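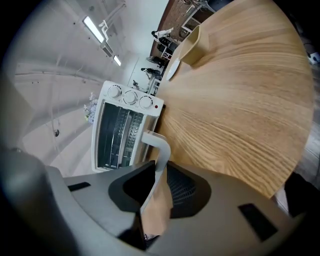

LOCAL NEWS | FOOD & DRINK

Mulcahy break room gets its toast back

The shared break room on the second floor of the Mulcahy building has a toaster oven again, ending a stretch of 27 days in which tenants ate their bread the way it came out of the bag.

The new oven is white, has three knobs and a small red light, and sits on the round wooden table. Flowers have been placed beside it. The building's management did not say whether these were meant as a welcome or a memorial to the old one, which retired in May after an encounter with a cheese-heavy lasagna.

The replacement was paid for by the two largest tenants, Codari and Pivberg, who have agreed on little else since the parking spaces were repainted. Codari wanted a microwave. Pivberg wanted a panini press and produced a slide deck on the subject. The toaster oven was everybody's second choice and passed without a vote.

Rules came by email the same afternoon. No fish. No foil. No reheating anything for longer than 30 minutes, a limit that one tenant called "aimed at me personally." Crumbs are the responsibility of whoever made them, and the wire rack is to stay in the oven, where racks live.

Clarkelum, the design studio at the end of the hall, has asked for the oven to be moved to a counter so the table can go back to being a place to eat lunch. Management said it would look into it. The same answer was given last year about the hot water.

In the meantime, the line for toast is longest at 10:40, when the Pivberg morning meeting lets out. Tenants who want a bagel before noon are advised to come early or to work for somebody with fewer meetings.

The room is open to all tenants until 6 p.m. Bring your own butter.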